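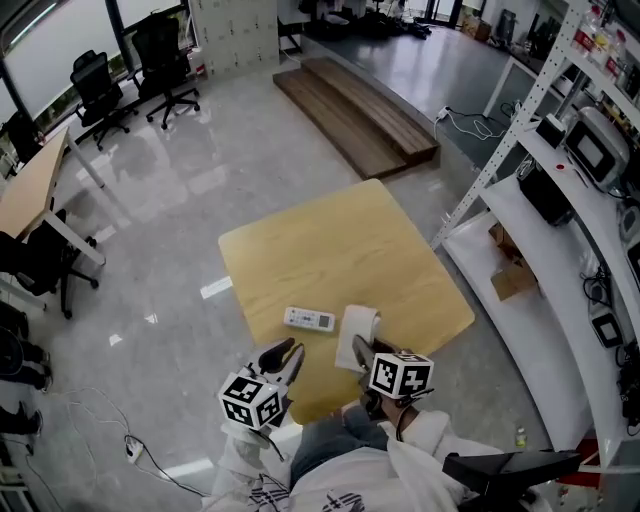 Proltirgate shifts packing staff to gripper work

08/12/2020

Print | E-mail | 14 shares | 7 comments

Proltirgate, a contract packer of household goods, has moved part of its hand-packing staff to recording work for the automated line it plans to open next April. Staff on the new job sit at a table and handle everyday items with a pair of hand-held grippers. The recorded motions are used to train the arms on the line, which is supplied by Patonel.

The company says 1,979 recordings have been accepted so far, out of 3,000 required before the first arm is tested. Recordings in which an item is dropped are kept but filed separately.

Pay grades stay the same during the changeover. Shifts at the table are shorter than on the packing floor, and the hourly piece target has been dropped. Staff had asked for seated work to be broken up, and a pause now follows each block of recordings.

After the line opens, seven packing stations at the Shirazi Road site will close. Proltirgate says the people affected will be offered jobs in line checking or restocking, with training paid by the company. It has not said how many of those jobs will be full time. Night shift packing is not covered by the plan.

Related items
Plilent delays second sorting hall
Patonel opens parts depot
Packing firms report fewer wrist injuries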